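The Long Wait for a Robot That Tidies Up

Every spring somebody promises me a machine that will clear my kitchen table. This April it was Flando, a young company with a floor of rented space in Basley and a demo routine called Chauvin. The pitch ran to 88 slides. The chore was moving a bottle.

I don't mean to sneer. Picking up a bottle is hard for a machine, especially one that swells at one end and narrows at the other. Squeeze the wrong part and it slides. Come in crooked and it tips. A toddler works this out in an afternoon and then throws the thing at the cat. 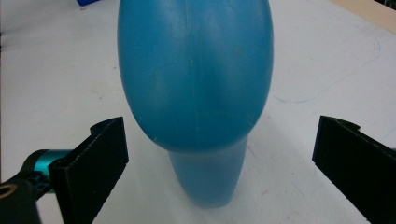
Two black pads, one blue bottle and a wide gap still to close.

Flando says its system has practiced on 400 household items. Fine, but my kitchen has its own, and they are sticky, stacked and half hidden behind the toaster. I asked how Chauvin would do with a wet sponge inside a mug and was told that was "on the roadmap."

The shop floor is supposed to be easier. Flundari, which packs cleaning supplies, tried a similar setup on one line for eight weeks. It logged 1769 stops that needed a person to step in. The manager I spoke with was cheerful about it — the machine never complained about nights — but she had kept every one of her packers.

So can they do chores yet? They can do pieces of chores, on a good table, with someone standing by. I'd pay for that when the someone is no longer me. Until then I'll be clearing the table myself, usually at 9 p.m. and in a bad mood.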